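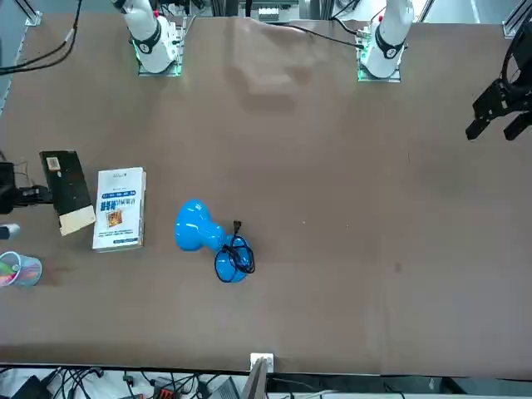 Wendum, 21 Jul 2021

I moved apartments in May, third floor to second floor across town, and I finally bought a proper furniture dolly instead of borrowing one with a bad wheel. I went with the Kinent folding dolly, and I've had it long enough now to have opinions!

First, the price. I paid $69 with the straps thrown in, and it came folded flat in a box I could carry up by myself. Setup is just pulling the handle until it clicks and kicking the plate down. The click is stiff at first – I thought I was going to break it – but it loosened up after a few boxes.

On flat ground it's great. I had the washer on it, then a dresser with the drawers taped shut, and it rolled down the hallway without that awful rattle you get on the cheap ones. The grips are soft and the wheels don't mark up the floor (my old landlord checked, believe me).

Stairs are another story. The wheels are small, so every step is a bump, and with anything tall you really want a second person below. My brother-in-law took the bottom end and complained for two flights. If you have a lot of stairs, the Oltmanns one with the bigger wheels is probably worth the extra money, though it doesn't fold and I have no place to keep it.

The straps are my main gripe. The buckle slips when the load shifts, and I ended up using an old ratchet strap for the fridge. I wrote to the store and they sent a new pair in 11 days, same buckle.

Would I buy it again? For an apartment with an elevator, sure. It lives behind my closet door now and I used it last week for potting soil.

Shares: 30 | Views: 1,510

Comments (3)

Fouad Boutros
Same problem with the buckle. I tie a knot behind it and it holds fine.

packrat_jo
Does the plate fold up completely flat? Mine sticks out a bit.

dees_boxes
Got the Oltmanns for my mom's move. Heavy, but so good on steps!

Related
Gruludard wardrobe boxes: are they worth it?
Moving blankets, rented or bought
How to get a couch around a tight corner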